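Corkex Staff Newsletter

Facilities and Community

Spring Textile Collection and Second Floor Workroom: What Staff Need to Know

Posted Wednesday, January 22, 2025

The Office of Facilities and Community Programs has confirmed arrangements for the spring textile collection, which will again be carried out together with the Ledura clothing bank. Staff in all three buildings are invited to take part. The notes that follow cover what may be donated, how items should be prepared, where they should be brought, and the condition in which the second floor workroom is to be left between sorting sessions. Departments are asked to circulate this item to colleagues who do not regularly read the newsletter, including those on evening schedules.

Background

The collection began as an informal exchange of outgrown children's clothing among employees at the Kurup Street building. It was brought under the Community Programs budget when the amount of material became more than one storage closet could hold. Last year's collection brought in 3778 items, of which Ledura was able to place the greater part directly with families. Items unsuitable for wear were passed on for use as cleaning cloths or sent to fiber recycling.

The target for this year has been set at 3000 items. Staff will notice that the figure is lower than last year's result. Ledura has asked its partner organizations to concentrate on clean, wearable clothing in the sizes most often requested, and to hold back adult formal wear, of which it has a full rack and very little call. A smaller collection that has been properly sorted is of more use to the clothing bank than a large one that must be sorted a second time on arrival.

Malathi Menon of Community Programs is coordinating the collection. Jamie Mottram of Facilities is responsible for the workroom, the supply of cartons, and transport to the Ledura depot.

Items Requested

The clothing bank has asked in particular for the following:

Children's T-shirts and light tops, all sizes. Printed designs are welcome provided the print has not cracked or peeled.

Children's pants and leggings with sound knees and working waistbands.

School sweaters and cardigans in plain colors.

Baby blankets, crib sheets and receiving blankets.

Bath towels and hand towels. Fraying at the edge is acceptable; holes are not.

Adult T-shirts, sweatshirts and casual pants.

Pillows, comforters, used underwear and footwear cannot be accepted. Ledura has no means of cleaning these items and is obliged to dispose of them at its own expense. New socks and underwear in unopened packaging are an exception and are always needed.

Preparing Donations

All donations should be washed and fully dry before they are brought in. A single damp towel in a closed carton can spoil everything packed with it, and two cartons were lost in this way last spring. Staff who have no time to wash an item are asked to keep it for a later collection.

Pockets should be emptied. Among the articles found in pockets last year were a house key, a library card and a quantity of foreign coins, all of which have been kept at the Facilities desk and may be claimed there.

Small children's items should be kept together by size where possible, using a loose tie or a paper bag with the size written on the outside. Please do not use safety pins. Garments sold as sets should be folded one inside the other.

Hand-me-downs with a child's name written on the label may be donated as they are. Ledura covers names with a fabric sticker before items go out.

Drop-Off

Donations may be left at the Facilities desk on the first floor of each building during regular hours. The desk will supply paper bags on request. Please do not leave bags in the corridor outside the workroom, which forms part of the fire route and must be kept clear at all times.

Staff at the Kurup Street building should note that the desk there has moved to the side entrance while the lobby floor is being replaced. Large donations, meaning anything over two full bags, should be arranged with Mr. Mottram in advance so that a cart can be made available.

Sorting Sessions

Sorting will take place in the second floor workroom during the lunch period, beginning in the second week of the collection. Each session has places for 14 members of staff. Sign-up sheets are posted beside the elevator on every floor, and supervisors have been asked to allow an additional 20 minutes for those taking part.

No experience is needed. New participants are usually given towels and blankets to begin with, as these require only a check for holes and stains. Those who have attended before may be asked to take on children's tops, where sizing is less straightforward. Labels are often missing or faded, and manufacturers do not agree with one another. The size chart on the workroom wall, prepared by Ms. Menon, gives chest and length measurements for each age group and should be followed in preference to the label where the two differ.

Garments that fail inspection go to the recycling bin if they are torn or badly stained, and to the cloth pile if they are cotton and still absorbent. Participants who are unsure should set the item to one side and ask. It is better that a doubtful garment waits until the end of the session than that it goes out to a family with a broken zipper.

Care of the Workroom

The workroom is shared. In addition to the collection it is used for minor equipment repair, the assembly of mailings, and overflow seating during training weeks. The long table in particular serves several purposes in the course of a week, and complaints were received last year from more than one department about materials being mixed together. The following points have therefore been agreed with all regular users of the room.

1. Fabric and tools are to be kept apart. Small parts are easily gathered up in a folded garment. Tools should be returned to the drawer unit and loose parts placed in the lidded trays provided.

2. Papers left on the table at the end of the day will be moved to the tray by the door. Papers not claimed by the end of the week will be recycled, and Facilities cannot undertake to recover them.

3. Tape should be returned to the supply shelf. Duct tape is for repairs only. Cartons should be closed with the paper tape supplied, as Ledura flattens and reuses them.

4. Plastic bags should be folded and placed in the bag bin. Donations that arrive in plastic are to be taken out on the day of arrival.

5. Cables should be lifted off the table and coiled when they are no longer needed. A cable hanging over the front edge is easily caught by a chair, and the table is wide enough for anything in use to be run toward the back.

6. Clothing should not be left over the backs of chairs. The chairs are needed by other users of the room, and garments placed there are easily overlooked when cartons are made up. Anything that has not been sorted by the end of a session belongs in the open carton marked for the following day.

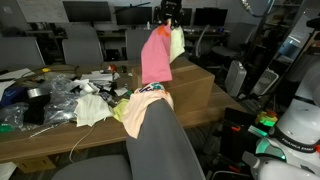

Cartons and Transport

Flat cartons are stored behind the workroom door. They are to be filled to just below the fold line, so that the flaps close without pressure, and marked on one end with the contents and size range. Writing on the top is of little help once the cartons have been stacked.

A full carton of towels is considerably heavier than one of children's clothing. Staff are asked not to lift cartons of towels or blankets alone, and to use the cart kept beside the freight elevator. Closed cartons may stay on the table until the end of the session and should then be moved to the storage bay.

Transport to the depot will be provided by Zanex, whose driver will call at the Kurup Street building first and at the main building afterward. The final pickup will be in April, on a date to be announced once the depot has confirmed its spring hours - staff with late donations should watch the notice board beside the Facilities desk.

Contacts

Questions about what may be donated, and offers of help with sorting, should be addressed to Malathi Menon in Community Programs. Questions about the workroom, carton supplies, large donations or pickup should be addressed to Jamie Mottram at the Facilities desk in the main building. Departments wishing to reserve the workroom during the collection period should do so through the usual booking form, noting whether the long table will be required.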